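Harness bench notebook

December 15, 2021

Bench 2, after lunch. Cold hands, so everything with a crimp terminal on it took me twice as long as it should have!

Picking up where I left off. The Mudcombe job needs its wiring sorted before the January build, and I promised Harvey Gill I'd write up how I'm folding and bundling the harnesses so he isn't guessing when he takes over the bench. Harvey, this is mostly for you, but I'm leaving my grumbles in because I'll want them later.

What's on the go:

Job 3527, the blue and white twisted pairs. Thin wire, small connectors, lots of slack to tuck away.

Job 385, the odd lot with the red and black leads and the green and yellow twist running with them. Clear sheathed connectors on the red and the black. I like these less, more on that further down.

Folding first. I tried three ways this morning. Rolling them into a coil looked lovely and sprang open the second I let go. Figure eights were better, but they're fat in the middle and they hook on each other in the bin (I spent ages picking two of them apart and said a few things I won't write here). What I've settled on is the plain back-and-forth fold, long and narrow, with one sleeve near the middle to hold it. The loops at the ends can do what they like. I used to pinch them flat so they'd look neat, and I've stopped, the wire doesn't care for a hard bend and a round loop is fine.

The sleeve wants to be snug enough that the bundle doesn't slide through it, but you should still be able to push a strand sideways with a fingernail. If the wires go shiny and squashed on either side, it's too tight. Start again.
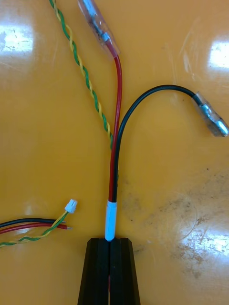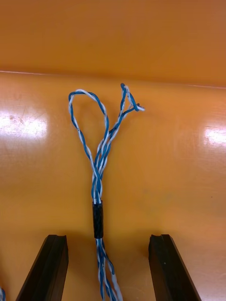
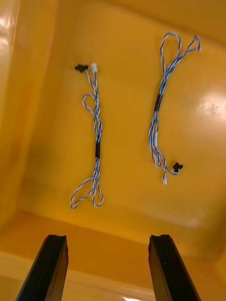
Black sleeves on the blue and white, white sleeve on the red and black.

Problems and things to try

1. Tangling. Two blue and white bundles side by side behave themselves. Pile them up and the loops go looking for each other. I laid a layer down all pointing the same way, then a sheet of tissue, then the next layer, and they came out clean when I lifted them. It's slower going in and a lot faster coming out, so I'm calling that a win. I had 40 in the big box by the time I stopped for coffee.

2. Connector ends. Each of the blue and white ones has a black connector and a white one, and they both want to be at the same end of the fold. I fold from the connector end now, so the slack all gets pushed down to the other end. When I started from the middle I kept finding the white one halfway down the bundle, tucked inside a loop, where it would get yanked by whoever unpacked it.

3. The green and yellow twist. This is my grumble about 385. It's wound tight and has opinions of its own, so whatever I do with the red and black, the twist springs out and takes them along. I've been laying it down first and bringing the other two in beside it, then sleeving the lot. Better. I'd still like to try a second sleeve higher up, but the Gauthier drawing shows one and I'm not going to add things to a drawing on my own say-so. Will ask.

4. Clear sheaths. Run a thumb down each one to make sure it's all the way over the terminal before it goes in a bundle. I found one this morning that had crept back, on the red side. Slid it forward, checked the rest of that batch, and they were fine.

5. Shiny surfaces. The orange is great for spotting blue wire and hopeless for spotting the yellow one, especially with the overhead lights bouncing off it. I did the 385s with my head tilted like a parrot. Moving the lamp helped a bit. If Edonum ever send those gray mats we ordered I'd like one on this bench please!

Rejects: 13 from the 385 lot, all in the tray with the red tag. Most are sleeve position, too close to the connectors, which leaves the leads no room to spread. They only need resleeving. Please don't bin them, the wire is good.

Supplies: we're low on the black sleeving. The Citier reel is nearly down to the core and I couldn't find another one on the shelf or under it. The white is okay until the new year. I left a note on the order board, but the marker was drying out, so if it's illegible it says BLACK SLEEVING, SAME AS LAST TIME.

Left for tomorrow: finish the second layer of 3527, resleeve the rejects, ask about the extra sleeve on 385, find the good side cutters (blue handles, they were on the windowsill on Monday). Harvey, if you have them, I'm not mad, just put them back in the top drawer.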